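What we spent on the second set of grippers

April

I said in the last post that I would write up the budget once the orders had gone in. They went in last month, so these are the numbers.

We started the year with one pair of hand-held grippers, bought from Brirkero, and one table to use them at. The plan was to get to 4 tables by the summer. A table needs a pair of grippers, two tripods, a length of curtain, rails, cables and a power strip. I had priced the grippers properly and guessed the rest, and the guess was low.

The second pair came to £3,045 with delivery. I asked Oltenent for a price as well. Theirs was cheaper on paper, but the fingers were sold separately and the lead time was longer, so I stayed with what we had. It also means one set of spares does for both pairs. If you are comparing quotes, ask what is in the box before you look at the total.

The smaller items came to £369 for the one table. Most of that was tripods and curtain. I had put down £150. Tape was not on my list at all and we get through a lot of it, grey for the tables and black for the numbers on the carpet.

Cables are the thing I would plan differently. Ours run from the back of each gripper and they get bent all day long. I now count them as something that wears out and keep 2 spares per table. Pritchard do a softer one which costs more, and I have ordered a single length to try before changing over.

Then there are the objects people handle. I had no line for these in the first budget. We use ordinary household things, and for the past few weeks it has been mostly clear plastic storage boxes with a hinged lid and a little latch tab on the front.
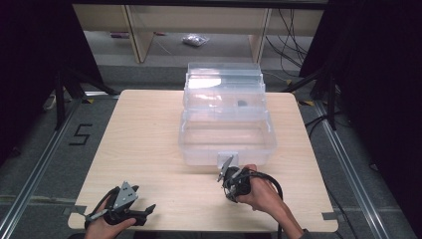 Boxes like these cost very little each, but latches are small and I expect to replace a few, so there is now a monthly amount set aside for them. I buy the same make each time so that the sizes match.

Tables three and four are on hold. Anard have offered a discount if we order both pairs of grippers together, and I would like to see the softer cable in use first. I also need to check the sockets at the far end of the room, as I don't want to run everything off extension leads.

Next post will be storage, mainly shelving and where to put the spare cables.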